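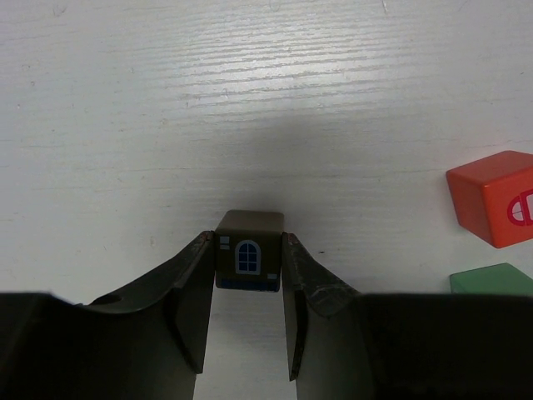
Page last changed: January 9, 2020

Questions we get about teaching the arms

Welcome, and thank you for looking here before writing to us (though we do like the letters!). Most of these come from people about to have their first turn at the Skaltmont bench.

Do I need to know how to program?

Not at all. You move a pair of hand controls, the two arms on the table follow, and everything they do is saved as one run. If you can pick up a toy block with kitchen tongs you already have the basic idea, and the rest is patience and a decent chair.

How long does it take to get comfortable?

Longer than you'd like and sooner than you fear. We set aside 24 practice runs for each new person, and those are thrown away afterward, so please feel free to make a mess of them.

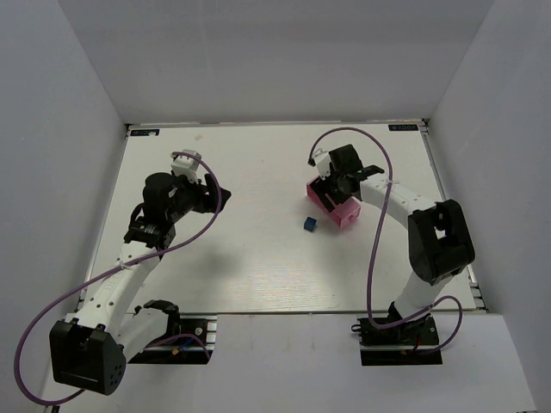 Chih-ming Siu, who looks after the sign-up sheet, still likes to do a few practice runs after a vacation, so don't be shy about asking for more.

Why little blocks and a box?

They're cheap, they're bright, and they ask a lot of a gripper. A block that goes in crooked has to be nudged or taken out again, and we'd very much like the robot to see how a person deals with that. 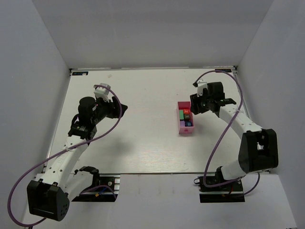 Six blocks in the pink tray, with an arm at either side.

Should I start over if I drop one?

Please don't! Pick it up and carry on, unless it has left the table. Of the 331 runs in our Cirnon set, we kept 190, and plenty of those have a fumble in them somewhere. What we do leave out are runs where somebody stopped halfway to chat.

Do I have to use both arms?

Use whichever is closer, or both if that feels natural. Just keep an eye on the cables when you reach across, and go slowly when the grippers are near each other.

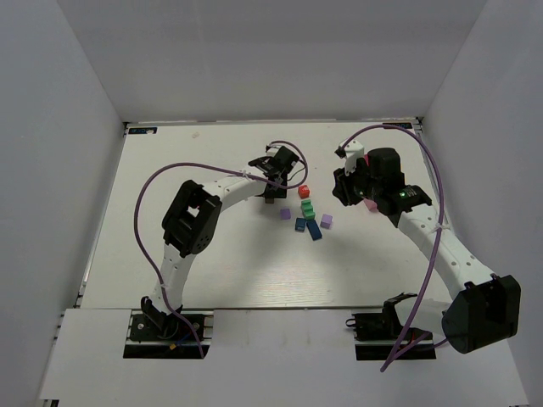
Both grippers at the back of the table, colored cubes between them.

Can I bring my own objects?

Ask Sebastião Meireles first, a few days ahead if you can. The next open turns are in February.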